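Another "emerging filmmaker lab" opened its call this week and my inbox is full of people asking if they should apply. A few thoughts, mostly grumpy.

It's called Hiver. 12 places, one residency in November, mentors to be announced. The mentors are always to be announced. You pay before you find out who they are.

The fee is 1,499. Travel is extra. Meals are "partly covered," and I've been to enough of these to know that means coffee and a sandwich on the first day.

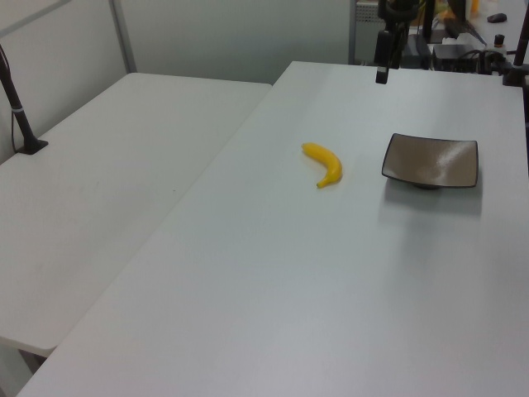
Banana and dish, white table.

I asked what happened to last year's group. Anqi Zeng at the press desk wrote back quickly and politely, and sent me a list of festivals where their films had been "presented." Presented is a word I'd like to see defined. In competition? In a market booth? On a laptop in a hotel lobby?

So I looked them up. Of last year's 12 projects, 11 are still listed as "in development." The other one is Bianka Szénási's short, and she had a finished cut before she ever walked in the door. Good film, by the way. See it if it plays near you.

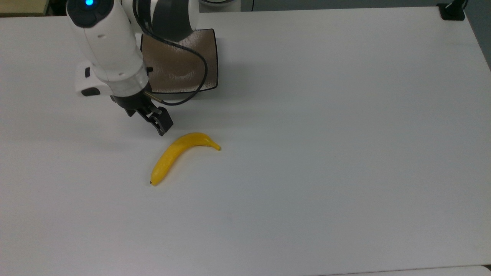 To be fair, Krešimir Dimitrov did the lab two years ago and says he met his producer there. I believe him. He also says they met in the line for the bathroom, and I'm not sure the program gets credit for that.

The brochure promises 59 "industry touchpoints" per participant. I've asked what a touchpoint is. A handshake? An email? No answer on that one yet.

What I'd want before paying anybody: the mentors' names, in writing. How many hours you get with each of them alone. Who owns the notes and drafts you produce during the week – the contract I was shown is vague on this, and Yulan Song, who reads these things for a living, didn't like clause 11 at all.

There are fee waivers. Two, I think. The form for them closes before the main call does, so if money is the problem, start there.

Someone will reply that it's all about the network. Maybe. I've still got a drawer of business cards from my own lab year and I couldn't tell you who half those people are.

If you did Hiver and it got your film made, my messages are open. I'll post what you send me, good or bad.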